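Halline kitchen sim pack: your questions, my answers

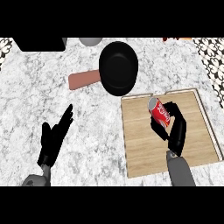 The right hand with the Coca-Cola can, left hand free.

Is this a real kitchen?
No, it's all rendered! Halline is a download, so there's no hardware to buy.

How many scenes do I get?
The base pack has 28, and I add 3 more every October.

Can I run one arm only?
Sure — switch the other off in the settings file. Lærke Grímsdóttir wrote a nice short guide to that (it's in the docs folder).

What does it cost?
100 dollars for one seat, 900 for a whole lab.

Will it work with my own gripper model?
Usually, yes. Send me the file first and I'll check the finger joints for you.

Who do I write to?
Me, Bogdan Vlad, through the Pindton contact form.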